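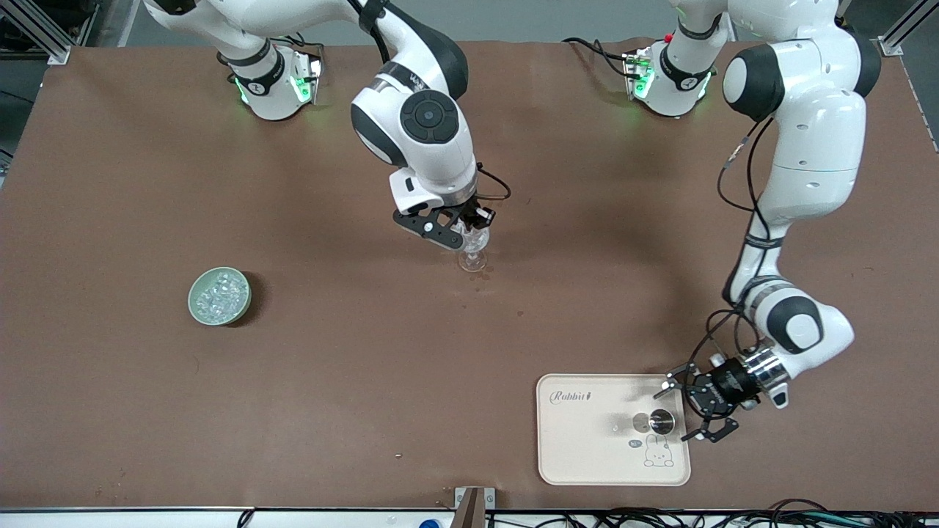 **leftwing_lou** replied:

The 2000-point rule should stay. It's the one part of the Pullon hall of fame that doesn't depend on who is in the room when they vote. You score 2000 in league games, you're in. Everything else is an argument.

---

**drollis_fan**

It's a good rule for scorers. Our center at Drollis played 2010 to last season, led the league in rebounds most of those years, and isn't close to 2000. He has been nominated twice and didn't make the ballot either time. Meanwhile there's a guy going in this November who never played on a team with a winning record.

---

**leftwing_lou**

> never played on a team with a winning record

That isn't his fault. He was the only one on that team who could shoot.

---

**baselinejumper**

He also took every shot. I guarded him for four seasons. I'm not saying he shouldn't go in, but the automatic thing makes it feel like a prize for volume.

What I'd do is keep 2000 as the line for getting on the ballot and make everybody go through the vote. Same for rebounds and assists, with their own numbers.

---

**tutexhoops**

The problem with rebounds and assists is the scorebooks. Before the league went to the tablet system, half the gyms only kept points and fouls. At Tutex we have the old books in a filing cabinet and I've been through them. Some have rebounds for the home team and a blank column for the visitors. You can't set a number if the older players have no number.

---

**drollis_fan**

Then use the number for anybody who started after the tablets came in and let the older ones go on the regular ballot like they do now. I don't see why missing books from back then should keep out someone whose stats we have.

---

**tutexhoops**

Two sets of rules for the same wall. People will complain about that too.

---

**baselinejumper**

People complain every year. Last year it was the chicken.

---

**zone_press**

Posting the process again for anyone who wants to do something about it. Nominations close 14th July. The form is on the league page under Awards. You need a nominator and a second from a different club. Stats help but aren't required, and a letter is fine. Rule changes are a separate form and go to the fall meeting, so nothing discussed here would affect this November's class.

---

**drollis_fan**

Thanks. Does the second have to be a current player?

---

**zone_press**

No. Player, coach or official, past or present.

---

**shi_guard41**

I'll second him if you write it. I wore 41 for Shi and he blocked more of my layups than anyone in that league. I can put that in the letter.

I do disagree with you about the automatic rule, though. Leave it alone. When I was coming up, kids knew the number and kept track of who was getting near it. They'd come to the gym to see somebody go over. I never saw anyone turn up to watch a ballot.

---

**drollis_fan**

Deal, I'll message you this week. And fair enough on the crowd, I was at one of those games. I still think there should be a number for big men.

---

**leftwing_lou**

Write up the rebound proposal and I'll read it. If it only covers the tablet years and doesn't touch the 2000, I'd probably vote for it.

---

**tutexhoops**

I'd vote no, but I'll send you what I have from the old books so the figures are right.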